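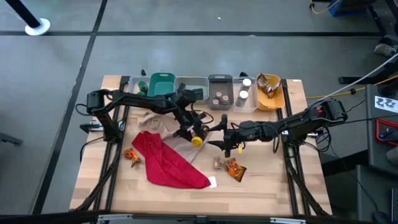

Can the bins go in the dishwasher?
Wash them by hand in warm water with ordinary detergent. Dishwasher heat can distort the rim, and a distorted bin won't sit square in a row.

Flanard open bin, set of six
Supplied by Estness
Item 2713-F

The Flanard set is an open-topped bin system for sorting small pantry goods on a bench, worktable or shelf. The bins stand side by side and are loaded from above. They have no lids, dividers or fixings.

Colours
Translucent, grey, teal green and yellow-orange. Colours are mixed within a set. Replacement bins are sold singly in all four colours, subject to stock.

Sizes
Standard bin, depth front to back: 239 mm
Tall bin, additional height: 25 mm
Set weight, empty: 921 g

The tall bin has the same footprint as the standard bin and can be placed anywhere in the row. It is intended for packets that would otherwise fold over the rim.

Suggested allocation
Small cans: one bin, single layer, lids up. Do not stack cans above the rim.
Capped bottles: upright, in a translucent bin if the fill level needs checking from the side.
Snack bags: one bin. Crumpled or part-used bags should be clipped first.
Spice jars: see below.

Spice jars
Square glass jars pack more tightly than round ones and are the better choice for a narrow bin. Stand them with the lids up. Where several jars share a lid colour, put a small sticker on the side of the lid and keep the jar's own label facing the front of the bin. Lay a folded cloth on the benchtop while sorting glass; a bare timber surface marks easily and jars slide on it.
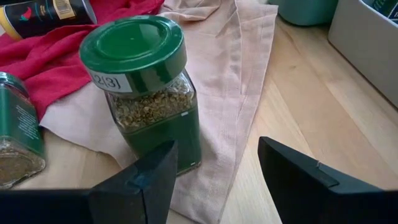

Stickers should be applied to a clean, dry lid and pressed down at both ends, as a short sticker on a curved surface lifts at the corners. Paper stickers will take pencil or permanent marker. Write the code small enough to be read from one side.

Dried herbs keep their colour longer away from direct light. Bins holding herbs should be kept in a cupboard between uses, particularly if the bench is near a window.

Setting up a row
1. Clear and wipe the back of the bench.
2. Place the end bins first, then fill in between them.
3. Leave enough bench in front of the row to lay goods out before sorting.
4. Load heavy items last, with the bin already in position.

Do not lift a loaded bin by one edge. Support it from underneath with both hands.

Related items
Akel shelf liner, cut to length
Lie lid stickers, white, sheet

Product enquiries: Cremilda Siqueira
Replacement bins and trade orders: Ekrem Sarıgül

Allocation notes revised April. The earlier version listed the tall bin for bottles; either position is acceptable.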